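3.2 Staging surface and marked zones

The inspection of removed trim parts at the Virnesley site takes place on a single stainless steel table, chosen after the first season of the study, when parts were still being laid out on folding benches. Jordan Parsons had noted in the pilot report that wheel covers placed directly on a bench were moved several times before their condition was entered on the sheet, and that two inspectors given the same part did not always hold it the same way round. The present layout was drawn up to settle where a part should lie and when it should be regarded as received.

Each table used in the study carries two rectangles of yellow tape side by side, with one strip of tape serving as the boundary between them. The left rectangle is the receiving zone and the right rectangle is the release zone. A part is placed in the receiving zone by the person who brings it from the store, remains there while its condition is recorded, and is moved to the release zone once the sheet has been signed. No part may be entered on the sheet while it is held in the hand. The rectangles were made larger than the widest cover in the Kivlow set so that inspectors would not need to aim with great care, and a cover that touches or crosses the tape is treated as correctly placed provided its hub lies within the marked area.

This last rule was added in May. Under the earlier wording, any overlap with the tape required the part to be put down again, and Alfie Hartley found that inspectors were handling covers more often to satisfy the rule than to examine them. Figure 2 shows a placement that is valid under the revised wording.

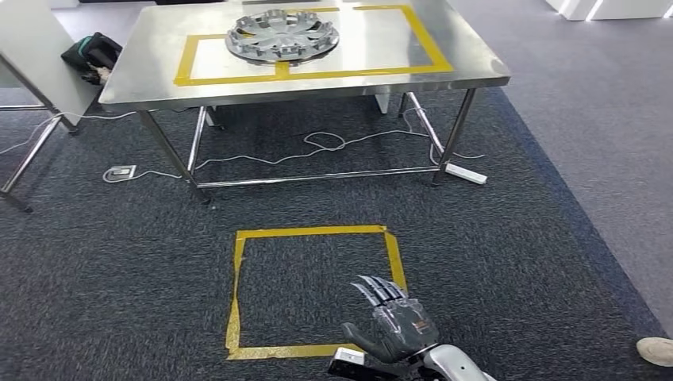

Figure 2. Wheel cover in the left-hand taped zone of the steel table, overlapping the upper edge of the tape. The right-hand zone shares a strip of tape with the first.

The choice of steel was the subject of some discussion. It is easily wiped down between parts, and tape can be lifted and relaid without leaving a mark that might later be taken for a boundary. Its main drawback is glare. Overhead lighting is reflected strongly by the tabletop, and a silver cover laid on a bright patch can be hard to read, particularly where fine scratches run along the raised ribs. Inspectors were therefore instructed to record surface scratches from two standing positions, one at the front edge of the table and one at its left end, and to enter the more severe of the two readings. A matt covering was tried for a short period and withdrawn, as grit collected on it and could not be removed between parts without lifting the whole sheet.

The spoked pattern of many covers raises a related difficulty. Cutouts between the spokes allow the tabletop to be seen through the part, and a reflection in the steel may be mistaken for a chip on the inner edge of an opening. The written procedure asks that any suspected chip be confirmed by touch before it is entered. Across the 1,883 placements recorded in the main phase, 69 entries were corrected at this stage, most of them concerning the inner edges of cutouts and very few concerning the hub or the outer rim.

Conditions on the floor were recorded alongside those on the table. The room is carpeted in dark grey, which was considered favourable for the parts themselves, as a dropped cover is less likely to be damaged than on the hard floor of the Brerik store. The carpet also makes cable runs difficult to fix. Thin white cables lie in loose coils beneath and around the table, and a power strip is kept on the floor beside the front right leg. Inspectors were asked to approach from the left end when carrying a part, and to step round the coils when moving to the front edge for the first reading. The study did not attempt to measure the effect of this arrangement on the time taken for each part.

Bags and personal items were permitted in the room but not on the steel table. A second table with a white top stands to the left, and inspectors were free to keep their belongings on the floor next to it. The rule was followed without difficulty at Virnesley. At the Wragg site, where there was only one table, sheets and pens were at times left in the release zone - a practice that led to some parts being held back in the receiving zone after signing. Placements affected in this way were kept in the count but left out of the timing results given in Section 4.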